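遥操作教机器人，先别急着凑条数

我做这行的起点挺寒酸的，在一家叫 Stiko 的小公司，工位旁边就是一台机械臂，老板丢给我一对手柄，说你先教它把零件从托盘里夹出来，教够200条再说。我当时心想，夹个东西嘛，小孩都会，200条一下午就搞定了！结果第一个下午我录了90条，手腕酸得连筷子都不想拿，第二天训练出来一看，机械臂在托盘上方犹犹豫豫地晃，像我妈在超市挑西瓜。

所以现在每次有人跟我讲“数据越多越好”，我都忍不住要插嘴。多当然好，可是谁录的、怎么录的、录的时候脑子里在想什么，这些东西全都会进到数据里去，而且进去了就很难挑出来。

先说我最大的偏见：我觉得新手录的示教，前面那一段基本都该扔掉。我自己那90条里，前半截全是在跟手柄较劲，夹爪往左偏一点，停住，再往右修一点，又停住。人停下来是在想事情，机器人可不知道你在想事情，它只学到了“走到这个位置要停一下”。后来我们把带长停顿的都删了，剩下的少得可怜，训练出来反倒利索多了。

我还特别喜欢先在仿真里练手。有些同行看不上仿真，说接触不真实，光影也假，练出来的手感带不到真机上。这话有一半道理，摩擦力这种事仿真确实糊弄人。但是对于“人”来说，仿真便宜啊，撞了就重置，不用跑去捡零件，也不用担心把夹爪磕了（真机上磕过一次的人都懂那个声音）。 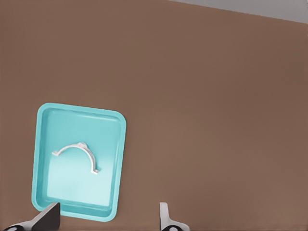

而且仿真会逼你去想一个平时懒得想的问题：一个弯弯的小塑料夹子，到底该从哪儿下手？夹弧顶，还是夹腿？要是它歪着躺，手腕要不要跟着转？拿自己的手去捡，你根本不会过脑子，指尖一碰就有数了。换成两根手指的夹爪，又没有触觉，每个决定都得摆到明面上来。我的建议是，开录之前先把抓法定死，写在纸上贴显示器边上。我们组以前三个人录同一个任务，三种抓法，各有各的道理，混到一起模型就懵了，老往两种抓法的中间去，中间恰恰什么都夹不着。

说到手把手拖着机械臂教，也就是直接握着它的胳膊走一遍，我的感情很复杂。Clesach 那个项目我们用的就是这个办法，上手是真快，来了个从没碰过机器人的同事，10分钟就能录出像样的动作。力道也自然，毕竟是你自己的胳膊在带。麻烦在于人总得站在旁边，手臂时不时挡住相机，录完还要琢磨哪些画面能用。遥操作就干净得多，可是你隔着屏幕看深度，全靠猜，夹爪离托盘底还有多远，我到现在偶尔也会猜错。

后来做 Gillach 的时候我们两种都用：粗的路线拖着教，最后靠近和合拢那一小段用遥操作补。我不敢说这是标准答案，组里也有人嫌切来切去烦，吵过好几回。我个人觉得值，最后那几厘米最吃细节，值得单独花耐心。

还有一件事我想替录数据的人说两句。很多地方把这活儿当体力活，按条计酬，录得越快越好，这我真的很反对！你按条给钱，人家当然挑最顺手的摆法录，零件永远放在同一块地方，歪的、靠边的、背过来的统统躲着走。等到部署那天，零件稍微换个方向，模型就傻了，然后大家开会怪算法。我宁可一个人一上午只录10条，每条的摆法都认真换过，失败了怎么救回来也录上，尤其是救回来的那种，特别珍贵。

我现在带新人，头2天不让存数据，就让他们玩。夹，放，再夹，故意放歪了再夹。有人觉得浪费时间，我倒觉得那2天省下的返工够我喝好几个月的咖啡。等哪天你发现他手不抖了，夹爪下去的时候不再中途刹车，再按录制键也不迟。

至于到底要多少条才够，私信里老有人问，我每次都回：先拿手头的训一版看看，看它卡在哪儿，再去补那儿的。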